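The Bottle Arm at Unit 10

I'd been hearing about the sorting arm for months before I got myself down to the Nerngate workshop to see it. It's a shared space, ten benches and a lot of extension cords, and you find the arm by following the noise of someone muttering at a laptop.

The someone is a retired dishwasher repairman who asked me to leave his name out ("my sister reads this site and she thinks I quit spending money on this"). He started building in April. He calls the project Pillance, and no, he wouldn't tell me where that came from either.

The plan is simple enough to say out loud. Plastic bottles go on the table, the arm picks them up one at a time and puts them in the right bin. "I figured it'd take me five weeks," he told me, and then laughed for long enough that I had time to find a stool.

So what went wrong? Mostly the fingers! His first pair were flat, and anything round shot out of them like a bar of soap. "I was chasing shampoo bottles under everybody's benches. People were nice about it for maybe two days." The ones he uses now are big curved gray things, and he's very proud of the curve. He sanded three sets by hand before he got one he liked.
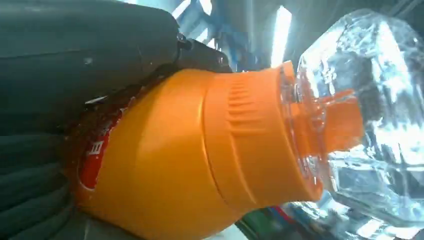 I asked him which bottles give him the most grief, thinking he'd say the big ones. "Clear ones. Every time. The camera looks at a clear bottle and sees whatever's behind it, plus a bunch of sparkle. An orange bottle is a gift. I could kiss an orange bottle." It gets worse when two of them are touching, he says, since the software wants to draw one outline around the pair and grab the middle.

The software, by the way, is something he cobbled together on top of a package called Sowa, which another member put him onto. He doesn't love it. "The manual reads like it was translated by a toaster. But it runs on my old laptop and it didn't cost me anything, so I keep my mouth shut." He trained it on 1719 pictures of bottles, all taken on his own kitchen table. For a while it worked beautifully at home and hardly at all in the shop, and he was ready to throw the whole thing in the canal. Then he took another 1006 at the bench, with the lights the way they really are in there (bright, and from every direction), and things picked up.

The motors were a saga too. He bought the first batch secondhand from an outfit called Drovenov and two of them hummed. "You don't want humming. Humming is a motor thinking about quitting." He swapped them out over a long weekend and had to redo the wiring for the wrist, which he'd rather not discuss.

I wanted to know how hard it squeezes. He says that's the part he still fiddles with most evenings. Too gentle and the bottle twists when the arm lifts, too firm and a thin one caves in. "My hand knows that without asking me. I've had to type it all in, one number at a time."

Next on his list is caps. He'd like the arm to take them off before the bottle goes in the bin, and he has a drawing for a second, smaller gripper taped up over the bench with a coffee ring on it. I asked when that might be running. "Put down five weeks," he said, and went back to his laptop.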